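The bag always wins. You open it on the first day with scissors and good intentions, and by the second week it has fallen on its side, and there is kibble under the fridge until spring. I have fed dogs for 20 years, and I still have not met a dog food bag that stands up politely while I fill a bowl.

So this feature is about a small matter: the corner of the kitchen where the dog's dinner is made. In our house it was for a long time the worst corner. The scoop lived inside the bag, the treats lived on top of the bread bin, and the bowl was wherever the dog had pushed it.
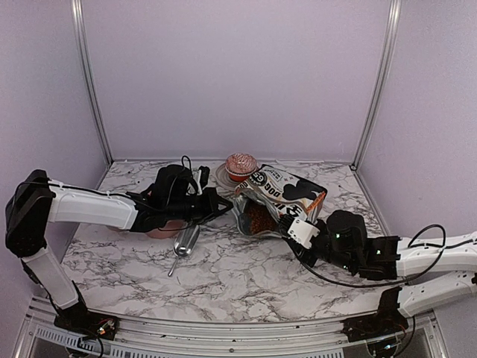 **Bianca Filip**
*Home and animals writer*

A marbled surface is kind to this work. Kibble does not hide on white stone patterns as it hides on a wooden board, and crumbs wipe away with one damp cloth. What matters more is the order of things. I now take out the bowl first, then the scoop, and only then do I touch the bag. When the bag comes first, I need a third hand.

My neighbour in Tovton, Fitzgerald Kapoor, feeds 3 dogs of very different sizes and he is strict about the scoop. "A metal one, and always level," he told me. "If it is heaped, you have fed a different dog." He weighed his own heaped scoops one evening in March, and for the whole household they came to 439 grams more than he had planned for the day. His smallest terrier, Tumard, had been the happiest with the mistake.

Fitzgerald holds the bag low, by a bottom corner, and lets the food slide to the mouth slowly. I was taught to lift it high and shake. His way is slower and much quieter, and the dust stays in the bag. A foil lining helps, as the pieces run over it easily, but it also keeps every fold you give it, so the opening must be pulled flat before you begin.

Then there are the small containers. I like a little pot with a lid for the things that go on top of the dinner, such as a pinch of dried fish or the crushed tablet that my old spaniel, Wurnine, is not supposed to notice. It should stand at the back, behind the bag, where an elbow will not find it.

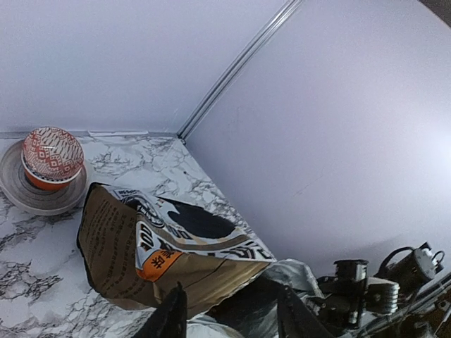
**Can I pour the kibble into a plastic tub and throw away the bag?**

It is better to put the whole bag inside the tub, with the top rolled down and clipped. The date and the batch details stay with the food, and old fat from the kibble does not collect on the plastic walls.

Treats need their own rule. In our house they go back to the shelf before the bowl goes to the floor. Nakamura, the younger dog, has learned the sound of a paper bag from two rooms away, and if she hears it during dinner she leaves her bowl and comes to negotiate.

I wash the bowl every evening and the scoop every 3 days, with hot water and ordinary washing-up liquid, and I dry both with a towel before they go near the food again. The scoop has a hook now, on the inside of the cupboard door. My husband still puts it in the bag.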